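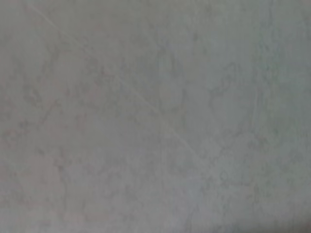
Workshop notebook – worktop surfaces, Grernthorpe
February, started 9.40

Purpose of today: decide whether the grey marble-pattern top stays in service for the wipe-down trials or gets swapped for the plain white one in the store. Lenihan want an answer before they book the next block of bench time.

Background, for anyone picking this up cold. The top was put in with the rest of the Rivholm fit-out. We have no data sheet for it. The order only says "grey, marble effect, matt", so I am not going to write down a material until we have an offcut to look at. The pattern is cloudy and low in contrast, with thin pale lines running across it at a slant. Those lines are the problem. A fine scratch on a mid-grey ground also comes up pale, and at normal working distance the two are hard to tell apart.

Method
1. Clear the top. Wipe with damp cloth, then dry cloth. No product.
2. Ceiling lights off, bench lamp low at the left end.
3. Draw a fingernail across each pale line, at right angles to it. Note catch or no catch.
4. Repeat with the lamp at the right end.
5. Mark anything that catches with low-tack tape, arrow pointing along the line.

Results
Most lines: no catch from either side, and no change when the lamp moves. Taken as pattern. 2 lines catch slightly. Both show brighter with the lamp at the left and nearly vanish with it at the right, so taken as scratches. Taped and entered on the bench plan.

The straighter lines were the ones I would have bet on as damage. Straightness alone is a poor guide – one of the scratches wanders more than the veins do.

Wear count
Bench log gives 1,876 wipe cycles on this top up to this morning. The Plustura pads are rated by us for 2,000 before change, so the present pad is close to its limit and may be carrying grit. Changed it early. Old pad bagged and labelled, in the second drawer.

No change in gloss that I can see by eye between the wiped strip and the back margin. Gloss meter is away for calibration, so that is an opinion and should be read as one.

Residue check
The mottling hides dried film well. I put down a thumb-sized smear of the test soil, let it dry, and could not find it again from standing height. Found it with the low lamp straight away. Anyone scoring cleanliness on this top by eye under the ceiling lights is going to over-score it. Earlier scores from this bench should be treated with that in mind.

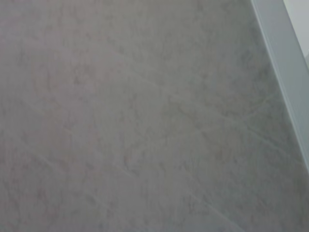 Lenihan replied at 14.15 that they would still prefer to keep the patterned top, as most of the kitchens they supply have something similar and a plain white bench would flatter nobody's cleaner but make the scoring too easy. They asked for the trial to run on to 3,000 cycles on the same surface, with the low lamp used for every score.

Fair point, and it saves moving the clamps. Agreed, with conditions:
– low lamp at the left for every score, height fixed with the spacer block
– fingernail check repeated at each pad change
– taped scratches left out of the scoring area

Still to do
Ask Rivholm for an offcut and the maker's name.
Cut a second spacer block.
Move the white top back behind the shelving, face to the wall.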